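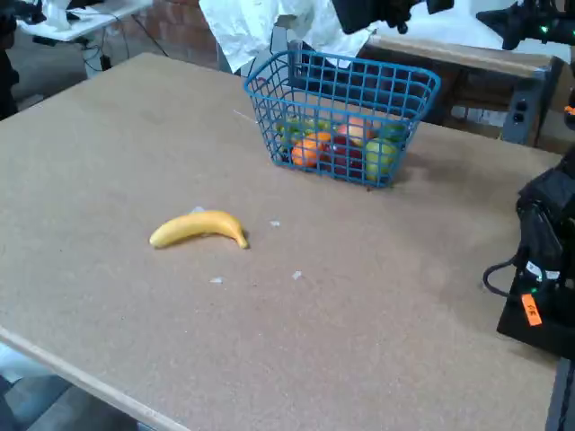 Our Saturday group finished the first part of the campaign, and I want to write a little about it before I forget the details. I did not write here for a long time. My work took most of my autumn, and in the evenings I had energy only for playing and not for writing about it.

For those who did not read the older posts: we play a small fantasy game with homemade rules. It began as a normal system from a book, but during the years we removed so many things that only the skill list and the dice are left. We roll percentile dice, so everything goes from 1 to 100, and you want to roll under your skill. I like this because a new player understands it in one minute. If your Climbing is 60, you know what are your chances.

The campaign takes place in the valley of Wesov. It is a poor country with a lot of rain and one good road, and the road belongs to the Hafþórsson family, who collect a toll at both ends. I took the name from a map I made years ago and I still have to copy the letter þ every time from another file. My players say it simply with a "th" and everybody is happy.

The characters came to Wesov in September to bring a sealed box to the monastery in Kimeo. This was supposed to be a short job, one evening or maybe two. But they did not want to pay the toll. They spent the whole first evening discussing how to go around the gate, and in the second evening they went through the swamp, lost the mule, and arrived in Kimeo without food and with the box still closed. I had prepared a nice scene at the gate, with a guard who knows an old song. Nobody has met him yet. I keep his page in my folder. 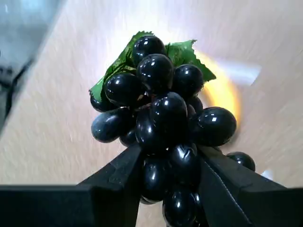
Grapes with two green leaves, close up.

The food was a bigger question than I expected. In our rules every character carries 5 portions, and after that you make a Hunger roll each morning. Before this campaign we always forgot it. This time I put a small bowl of glass beads in front of each player, and they had to give me one bead at every camp. It changed the mood at the table very much. People who never cared about equipment started to ask if there are berries near the path, and how long does a cheese stay good in the rain. Our thief, who has Foraging on 81, became the most important person in the party. She failed the roll three times in a row and they ate the mule's oats. Then they had no mule, so at least there was no conflict about it.

I made one mistake which I want to write down for other game masters. I used the Hunger roll and the swamp fever at the same time. Both of them take points from the same attribute, and by the third evening our knight could not lift his own shield. It was funny for maybe half an hour. After that the player was just sitting and waiting for his turn, and when it came, he could not do anything with it. We talked after the session and agreed that only the worse of the two effects counts. I gave him back the points and we moved on. Next time I will read my own rules before I put two of them together.
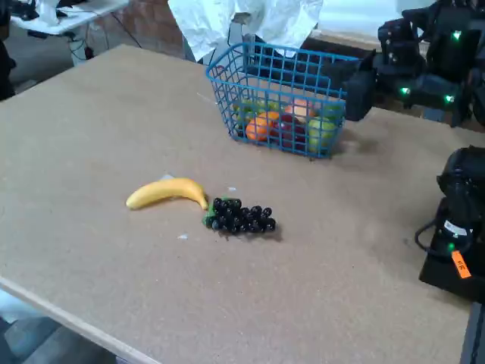 A toy banana and toy grapes on the table.

In Kimeo the monks finally opened the box. Inside was a key and a letter from a place called Stamness, on the coast, where none of the characters has ever been. The letter is written in a cipher. I prepared it on paper with ink and a little coffee, and I was sure it would keep them busy for the whole evening. They solved it in roughly ten minutes while I was in the kitchen making tea. I came back and they were already reading it aloud in the voice of an old sailor.

So now they go to Stamness, and I have no map of Stamness. I know there is a lighthouse and that the key does not belong to it. I also know that the road to the coast goes again through the Hafþórsson gate, the south one this time, and there is no swamp on that side. Perhaps I can move the guard with the song there.

We continue in two weeks, if the wizard is free. I will try to post the swamp fever rule in the new version, and also the list of what can be found by foraging in each type of land. It needs some cleaning, because half of it is in my own language and the other half is only little drawings of mushrooms.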